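Ticket 1755 – Cellule de démontage, poste 2 : règles d'approche près du socket et des profilés
Projet : Mustano
Ouvert par : atelier Pondbridge
Suivi par : Meinrad Prantl
État : en attente de validation
Dernière mise à jour : 9 août 2025

Message initial (atelier Pondbridge)

Bonjour à toute l'équipe,

Nous reprenons contact avec vous au sujet du poste 2, et nous nous excusons d'avance pour la longueur, mais nous préférons tout mettre dans le même ticket. Depuis le passage aux nouveaux doigts Grabner, la cellule s'arrête de temps en temps sur le défaut « effort Z dépassé » pendant l'approche de la carte mère. Le message tombe toujours dans la phase finale, quand le bout du doigt arrive près du processeur. Si on acquitte et qu'on relance, le cycle va parfois au bout, parfois non.

Un collègue propose de relever le seuil d'effort dans Brukar pour finir la série tranquillement. Nous ne sommes pas très à l'aise avec cette idée et nous aimerions votre avis avant d'y toucher (la fiche du poste date de février et ne dit rien sur les nouveaux doigts).

Réponse de Meinrad Prantl

Bonjour, et merci d'avoir posé la question avant de modifier quoi que ce soit, cela me fait vraiment plaisir ! Ne relevez pas le seuil. C'est la règle 1 de notre guide et elle ne souffre pas d'exception au poste 2 : un seuil d'effort se modifie après une étude, jamais pour faire passer une série.

J'ai relu votre journal d'événements. Le repère outil enregistré est encore celui des anciens doigts, ce qui suffirait largement à expliquer vos arrêts. Je vous propose de dérouler les étapes suivantes dans l'ordre, en prenant votre temps.

Étape 1. Couper l'alimentation du châssis et la consigner. La pile bouton reste sur la carte pendant nos essais, pensez-y si vous mesurez une tension résiduelle.

Étape 2. Passer en mode manuel à vitesse réduite, un opérateur à la commande de validation, personne d'autre dans l'enceinte.

Étape 3. Amener la pointe vers le socket par petits pas et s'arrêter avant tout contact. Regardez surtout le levier de maintien, en diagonale à droite du processeur, et l'étrier métallique de l'autre côté : ce sont les deux pièces qu'un doigt mal recalé accroche en premier.

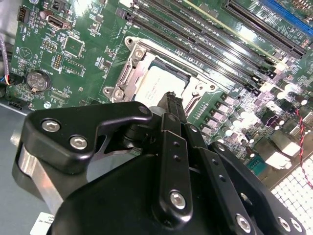 Étape 4. Refaire l'apprentissage du repère outil avec les doigts actuels, puis l'enregistrer sous un nouveau nom. On n'écrase pas l'ancien fichier, on l'archive.

Étape 5. Rejouer le programme 135 en pas à pas, sans changer le seuil, et noter la valeur d'effort au point le plus bas.

Étape 6. Reprendre le même contrôle le long du profilé en aluminium. Les rainures renvoient beaucoup de lumière et il peut y avoir un reflet franc dans la vue poignet : l'arête se repère au passage entre le métal et la bande sombre, jamais sur une rainure. Si l'image est trop blanche d'un côté, baissez l'exposition avant d'accepter la mesure.
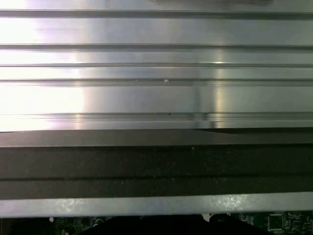

Profilé rainuré vu de très près, reflets sur la gauche, carte tout en bas.

Retour de l'atelier

Merci Meinrad, c'est très clair. Étapes 1 à 5 faites ce matin. Le repère était bien l'ancien, nous l'avons archivé. Pas d'arrêt au pas à pas. Pour l'étape 6, nous hésitons : faut-il valider l'arête à chaque changement de châssis, ou une fois par série ?

Réponse de Meinrad Prantl

À chaque changement de châssis, s'il vous plaît. Je sais que cela rallonge un peu la mise en route, et je vous prie de ne pas m'en vouloir, mais deux châssis de la même référence ne se posent pas forcément de la même façon. J'ajoute le point à la fiche du poste, avec une ligne pour le nom de la personne qui valide.

Pour la remise en automatique, gardez la vitesse réduite sur le premier châssis complet. Le compteur de maintenance des doigts est à remettre à zéro aussi, le prochain contrôle étant prévu à 3000 cycles. Envoyez-moi les valeurs d'effort dès que vous les avez et je passerai le ticket en « résolu » après relecture.

Bon courage à tous, et à très vite,
Meinrad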